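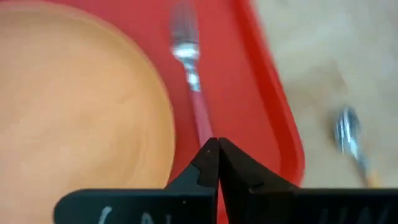 그림 1. 손목 카메라로 본 식기 정리 작업. 닫힌 두 손가락 끝이 포크 손잡이 위에 와 있다.

로봇 조작 실습 4주차 강의 노트
시연으로 가르치기: 직접 교시와 원격 조작
담당: Sum-yee Chou / 실습 조교: Crescencio Nava

지난 시간까지는 궤적을 우리가 직접 계산했습니다. 오늘부터는 사람이 해 보이고 로봇이 그걸 배웁니다. 제가 이 과목에서 제일 좋아하는 주차예요! 수식은 조금 쉬어 가고 손을 많이 씁니다.

1. 두 가지 시연 방법

직접 교시(kinesthetic teaching)는 중력 보상을 켠 팔을 손으로 잡고 움직이는 방법입니다. 접촉하는 느낌이 손에 바로 전해져서 처음 해 보는 사람도 금방 익숙해집니다. 대신 사람 손과 팔이 카메라에 같이 찍히고, 양팔 작업에서는 두 팔을 한꺼번에 끌고 다니기가 꽤 힘듭니다.

원격 조작(teleoperation)은 리더 팔을 움직이면 팔로워 팔이 따라오는 방식입니다. 화면에 조작자가 들어오지 않고, 기록되는 관측이 나중에 정책이 실제로 받을 관측과 비슷해집니다. 힘 감각이 약하다는 점은 연습으로 메웁니다. 이번 실습은 전부 원격 조작으로 합니다.

2. 작업: 식탁 정리

쟁반, 접시, 포크, 숟가락, 컵이 나옵니다. 쉬워 보이죠? 그런데 물체마다 요구하는 게 다 다릅니다. 포크나 숟가락 손잡이는 가늘고 바닥에 거의 붙어 있어서 손끝 높이가 조금만 틀려도 헛집습니다. 접시는 테두리를 물어야 하고, 높은 컵은 접근하다가 옆을 건드리면 넘어가기 쉽습니다.

파지 접근은 수직 하강부터 연습하세요. 목표 위에서 잠깐 멈추고, 손가락 방향을 손잡이와 맞추고, 그다음에 내려갑니다. 멈추는 시간이 너무 길면 정책이 '멈춰 있기'를 배워 버립니다(작년 Wallar 조가 이걸로 한참 고생했어요). 흐르듯이 이어지는 동작이 좋은 시연입니다. 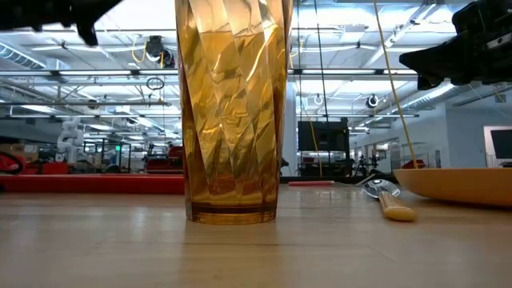

양팔을 쓸 때는 역할을 먼저 정합시다. 한 팔이 물체를 잡는 동안 다른 팔은 컵에서 떨어진 자리에서 기다립니다. 기다리는 팔도 관절값이 계속 기록되니까 리더 쪽 손을 흔들흔들하지 마세요. 별것 아닌 떨림도 데이터에는 전부 남습니다.

시점도 꼭 비교해 보세요. 손목 카메라는 손끝과 물체의 상대 위치를 잘 보여 주지만, 손가락이 정작 잡을 부분을 가릴 때가 많습니다. 고정 카메라는 두 팔의 배치를 알려 주는 대신 깊이가 애매합니다. 반짝이는 금속과 비치는 컵은 두 시점 모두에서 까다롭고, 그래서 더 재미있습니다.

3. 기록 규칙

조별로 성공 시연 20개를 제출합니다. 연습까지 합치면 보통 26회 안팎이면 됩니다.
시작할 때마다 물체 위치를 손바닥 너비만큼 바꿉니다.
실패한 시연도 지우지 말고 fail 표시를 붙입니다. 놓쳤다가 다시 잡은 시연은 recovery로 따로 표시하세요. 이게 정말 귀한 데이터입니다!
조작자는 중간에 한 번 교대합니다. 사람마다 손버릇이 달라서 속도 그래프를 겹쳐 보면 누가 했는지 보일 정도입니다.

4. 토의할 것

같은 포크를 왼쪽에서 집는 시연과 오른쪽에서 집는 시연이 섞이면, 단순 행동 복제는 두 동작의 평균을 내려고 합니다. 그 평균 동작은 어디로 갈까요? 각 조에서 손으로 궤적을 그려 오세요. 답은 다음 시간에 Jonska 조의 데이터로 같이 확인합니다.

읽을거리는 강의실 공유 폴더의 Mak 노트 2장입니다. 리더 팔 예약은 Crescencio에게 하고, 비상 정지 버튼 위치는 시작 전에 조원 모두가 한 번씩 눌러 보며 확인할 것.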